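Vemel launches its Snack Box parcels, packed by hand at the kitchen table in Jarkberg

Jarkberg, October

Hello from Vemel! We've been itching to share this one for months, and I'm so pleased I finally can. From this month you can order our new Snack Box, a mixed parcel of buns, biscuits, crackers and sweet bits, all individually wrapped and put together by hand for people who never quite get round to lunch (I'm one of them, which is partly how this started).

If you've bought from us before, you'll know us for tea parcels. Customers kept writing in to ask for something to go with the tea, and I kept slipping odd bits in with their orders, and after a while it seemed silly not to do it properly. We ran a small trial over the summer with 109 households in Jarkberg and Prirkonley. They ate everything, told us exactly what they thought of it, and in most cases asked when the next box was coming. You can't ask for better than that!

I still do the first packing of any new selection at my own table, cat tablecloth and all, with the tape and my phone within reach. I like to see how the packets sit together before I write the packing sheet. Buns want a side to themselves so they don't get squashed, crackers can go in the middle, and the small things fill up the corners.

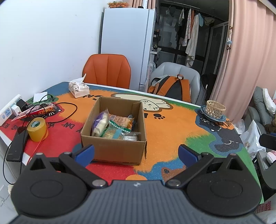
What goes in the box

Every parcel is a little different, and that's half the fun of it. You'll always get something bready, something crisp and something sweet, and you can tell us on the order form if there's anything you'd like left out. We'll swap it for something else from the shelf. Please do read the labels when your box arrives if you have an allergy, and write to us before ordering if you're at all unsure.

The one I'm most excited about is the black sesame. I'd never tried a black sesame sweet until a neighbour brought some round, and I went from polite nibbling to hiding the bag in under a week. It's nutty and toasty and nowhere near as sugary as you'd expect. In our trial it split people right down the middle at first, then quietly became the thing they wanted two of. 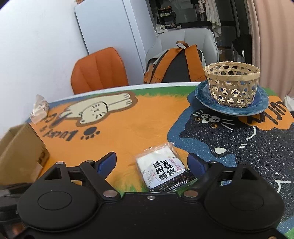 I'd have it with a plain green tea, mid-afternoon, feet up. Others in the trial swore by black coffee, and one household crumbled theirs over vanilla ice cream (I've since done the same, twice).

Ordering and delivery

We're making 1000 boxes in the first run, and 853 of those are open to anyone from today. The rest are set aside for our tea customers, who'll get a note with their next parcel. If you're collecting in person, the Ostapchuk shop in Prirkonley is holding 50 for us from the open batch, so pop in before four in the afternoon and ask at the counter.

Writers and local papers are very welcome to get in touch for a sample box or a chat. I do love to talk about snacks, so put the kettle on first.

Last updated: October

Recent news from Vemel
Winter tea parcels: what's coming back
Our summer trial in Jarkberg and Prirkonley
New collection times at Ostapchuk
How to send back your empty tea tins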